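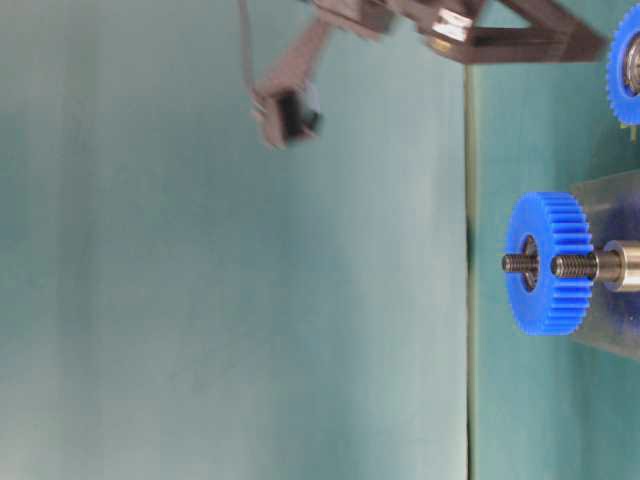
Plastic gears used to be the part you replaced when the metal ones cost too much. Bit-na Kang has spent most of her working life making them at Stirnthorpe, a two-room shop behind a tire dealer, and she still hears that from customers. A bright blue spur gear on a threaded steel shaft looks a little like a toy, she admits, until you get up close to the squared-off teeth. "People see the color and stop looking," she says.

The shop ships nearly 4,000 gears a year, mostly to repair people who keep old knitting machines and bread slicers going. The smallest order this summer was for two. The largest, 700, went to Karppinen, a maker of seed sorters.

Kang cuts a test piece for each new job and runs it by hand first – she wants to feel where it drags. Then it goes on the motor overnight. Her catalog lists 127 sizes, and she plans to add a few more in September, when the second cutter arrives.

Stirnthorpe is open to visitors on weekday mornings.

© Bellex Magazine | Contact us | Back to top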